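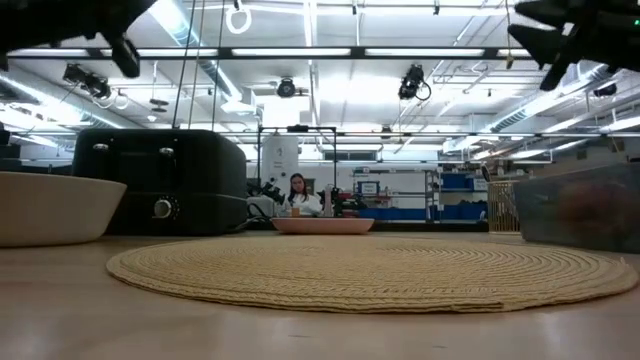
Too much about kit and not enough about whether the under-14 girls are playing any matches, was the comment back from Haltar on our last report. Fair enough. Matches first this time then, kit at the end.

Zerdale Junior Hockey – progress report, second period of the grant

Matches

The girls are playing. Under-14s have had 3 league games since the last report and one friendly on our own pitch. Lost two, drew one, won the friendly. Under-12s are still in the mixed festival format, so no league table, but they have been to every festival they were entered for. One of those was stopped early because of lightning and the county is not replaying it.

Under-16s is the weak spot. We entered a side in September and pulled it out again before the first fixture. Not enough players free on a Sunday, exams, other sports, jobs. The ones who wanted to carry on have been training with the women's second team, which the league allows as long as the parent form is signed and the umpire has a copy. Going well so far. We would like to try an entry again next season but as a seven-a-side team, which was in the original bid as a fallback. Please let us know if that needs a formal change request or if this paragraph will do.

Numbers

Target in the agreement was 70 registered juniors by the end of the grant. We're at that now if you include the ones on the taster rate, and short of it if you don't. The agreement says "registered", and the taster players are registered with us but have not paid the full sub. Could Haltar confirm which way you want it counted. We have put both versions in the spreadsheet, tab 2.

Drop-off is highest after the first term, same as every year. Main reason given is getting to training. The bus from the Saavedra estate stops running before the session finishes, so anyone without a lift has to leave early or not come. We moved the younger group to a 5.15 start on Thursday and that has helped them. Hasn't helped the older ones because the pitch is let to football until 6.30 and the leisure centre will not swap the slots till the summer.

Coaching

Two people have finished the introductory coaching course, paid for out of the grant. A third place was booked and the course was then cancelled by the provider. Money has been refunded and is sitting in the training line, unspent. New date is meant to be February but nothing in writing yet.

Umpires are harder. We can cover home games, only just, and twice we have had a parent from the visiting club take a whistle. The league is fine with that at this age but it's not a good habit. We want to put older juniors through the young umpire award and pay them something small per match. There is no budget line for it. Would like to use the underspend on coaching if you agree, it's the same sort of thing and we'd rather not send it back.

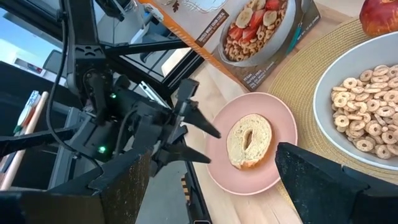 If the answer is yes we need it before the spring fixtures go out, as the award has to be started before anyone can be put down for a game.

Bookings and subs

Moved over to Fendent for sign-up and payments. First month was a mess. Some families were charged twice, some not at all, and the reminder emails were going to the child's adress where there was one. All sorted now and everyone has been paid back. The safeguarding side is better than the old paper forms – medical notes and emergency contacts are on the coach's phone at pitchside, and they drop off it when a player leaves the club.

Hardship places are taken up in full. We had expected to have to push these and we haven't. There's a short waiting list. It's a question for the next bid really but flagging it now.

Pitch

Surface was inspected in the autumn. Passed for junior play, with a note about the seam at the car park end lifting. The centre have glued it. It will probaly lift again. If it fails next time we would need to play home games away, and the travel line won't stretch to that for more than a few weeks.

Floodlights: one bank is out on the far side. Reported. Chased. We're using the near half for the younger ones after dark.

Kit

As promised, brief. Sticks in smaller sizes bought, 40 in all, and labelled. Goalkeeping kit for the under-12s bought second hand from another club and came in under budget. Shin pads mostly fine, gumshields are now bring your own as the loan ones kept going missing and it's not nice sharing them anyway. Bibs still to buy.

Money

Spend is on track apart from the coaching line (under, see above) and pitch hire (over, the centre put its prices up mid-season). The over and the under don't quite cancel out. Receipts are in the shared folder, except the goalkeeping kit where we have a bank transfer and an email from the selling club. Please say if that isn't enough and we'll ask them for an invoice.

Needed from Haltar

Which way to count taster players.
Yes or no on moving the coaching underspend to umpires.
Whether the seven-a-side change needs a form.

Next report will be after the Easter festival. Last two match sheets for the under-14s to follow, the fixtures secretary has them.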